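Gripper tips for slick plastic

I've been swapping fingers on my bench gripper all February, and shiny molded parts are still the ones that get away! Wipe the pads with a damp cloth first (dust kills grip faster than wear does). Then start slow, with the force turned low.

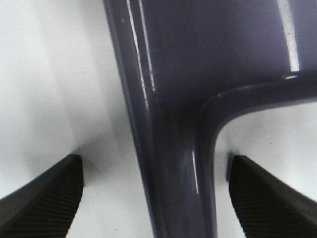
By Josée Petrenko | Workshop Tips

Ribbed pads are my pick for a glossy part like this one. I line up a finger on each side of the stem before closing, and leave a little gap so I can fix the angle. The smooth Flodard pads cost me 20 and I've used them twice. If yours slip too, try a strip of bike inner tube.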